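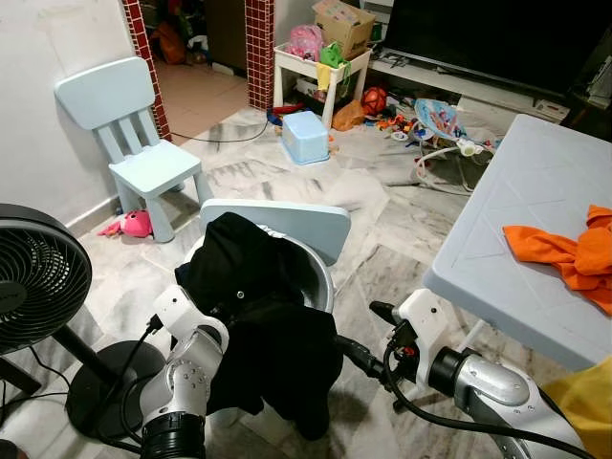 거실 바닥에서 은색 대야에 걸린 검은 옷과 양팔.

2024-02-02

드디어 예산표를 다 짰다! 작년 10월부터 엑셀 파일을 열었다 닫았다 했는데, 어젯밤에 마지막 칸까지 채우고 나니 기분이 너무 좋아서 바로 글을 쓴다. 빨래 다루는 양팔 로봇 장비를 올해 어떤 순서로 들일지에 대한 이야기다. 길어질 것 같으니 관심 있는 분만 천천히 읽어 주시길.

## 일단 큰 덩어리부터

제일 큰 항목은 당연히 팔이다. Stuvero에서 받은 견적이 양팔 한 조에 2000만 원이 넘는다. 처음 견적서를 열었을 때는 창을 그대로 닫았다 (진짜로). 그런데 며칠 지나서 다시 읽어 보니 제어기, 케이블, 기본 그리퍼까지 포함된 금액이었고, 다른 곳은 이걸 전부 따로 받는다. 합쳐서 비교하니까 오히려 Stuvero 쪽이 나았다. 견적서는 꼭 항목별로 풀어서 받으시길! 총액만 보고 비교하면 저처럼 엉뚱한 데서 며칠을 고민하게 된다.

팔 하나만 먼저 사고 나머지는 나중에 붙이는 안도 오래 붙들고 있었다. 한쪽 팔로도 집어서 옮기는 일은 꽤 할 수 있으니까. 하지만 내가 하고 싶은 건 옷이다. 셔츠 어깨를 옷걸이에 끼우려면 한쪽이 잡아 주는 동안 다른 쪽이 움직여야 하고, 천은 가만히 있어 주지를 않는다. 이 일만큼은 처음부터 양팔로 가기로 했다. 대신 이동 베이스는 사지 않고 빌리는 쪽으로 적어 두었다. 바퀴 달린 쪽은 모델이 자주 바뀌어서 한 해쯤 더 지켜보고 싶다. 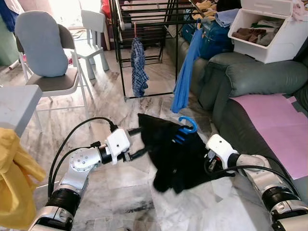
옷걸이 작업을 계획에 넣으면서 예산표가 제일 많이 흔들렸다. 처음에는 소모품 칸이 아주 작았다. 손가락 패드 몇 개, 케이블 타이, 끝. 그런데 플라스틱 옷걸이처럼 가늘고 미끄러운 물건과 얇은 천을 같은 손가락으로 잡으려고 하니 패드 재질이 정말 중요하다. 너무 딱딱하면 옷걸이가 돌아가고, 너무 무르면 천이 말려 들어간다. 그래서 Skudix 패드를 종류별로 주문하기로 하고, 손목 카메라 예비품까지 묶어서 400만 원을 잡았다. 아깝지 않냐고 하면 전혀! 나는 이 칸이 제일 설렌다. 손끝만 바꿔도 같은 팔이 전혀 다르게 일하는 걸 보는 재미가 있다.

케이블도 이 칸에 넣었다. 팔 바깥으로 도는 선은 움직일 때마다 휘고, 어디든 걸릴 수 있는 집 안에서는 더 신경이 쓰인다. 예비 케이블과 고정 클립은 수량을 넉넉히 적었다.

## 집이라는 변수

연구실 책상 위에서만 쓸 장비라면 예산이 훨씬 단순했을 거다. 집에서는 바닥에 장난감이 있고 의자도 있고, 소파 옆으로 돌아가려면 생각보다 폭이 빠듯하다. 그래서 장비를 고를 때 사양표의 도달 거리보다 **접었을 때 폭**을 먼저 봤다. 문 폭, 소파와 벽 사이, 건조대 앞. 줄자를 들고 다니면서 재는 게 돈도 안 들고 제일 쓸모 있는 준비였다.

바닥까지 손이 내려가는지도 확인할 것. 빨래는 꼭 바닥에 있다. 테이블 높이에 맞춘 구성은 대체로 바닥 쪽 자세가 불편해서, 나는 높이 조절 기둥을 추가했다. 여기에 Toltano 거치대와 배송, 설치비를 더해서 500만 원. 사실 설치비는 빼먹을 뻔했다. 견적서 맨 아래에 작은 글씨로 "별도"라고만 적혀 있었다.

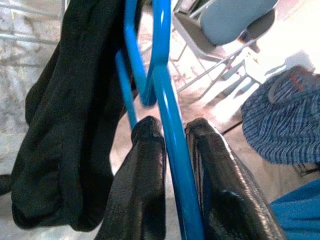 파란 옷걸이를 집은 검은 손가락. 오른쪽에는 줄무늬 천.

## 사는 순서

한꺼번에 결제하면 할인이 있다는 말에 잠깐 흔들렸지만, 이렇게 나누기로 했다.

- 먼저 팔 한 조와 거치대. 납기가 제일 길다.
- 팔이 오는 동안 Skudix 패드 주문. 소량이라 금방 온다.
- 이동 베이스는 3개월 대여. 그 뒤에 연장할지 반납할지 결정.
- 예비 카메라는 첫 작업 기록을 정리해 본 다음에.

데이터 저장 쪽은 Au 요금제를 쓰기로 했다. 영상이 쌓이는 속도를 아직 잘 모르겠어서 가장 작은 용량으로 시작하고, 모자라면 올릴 생각이다. 작년 같았으면 외장하드를 잔뜩 샀을 텐데 많이 발전했다 ㅎㅎ

아직 못 정한 건 보험이다. 장비 보험을 따로 들지, 판매처의 연장 보증으로 갈지 약관을 읽는 중인데 가정 내 사용을 어떻게 보는지가 업체마다 다르다. 혹시 집에서 양팔 장비를 쓰면서 보험을 들어 보신 분이 있으면 댓글로 꼭 알려 주세요! 다음 글에서는 패드 재질별로 셔츠, 니트, 수건을 잡아 본 결과를 올릴 예정이다. 엑셀 양식도 좀 다듬어서 같이 올려 두겠다.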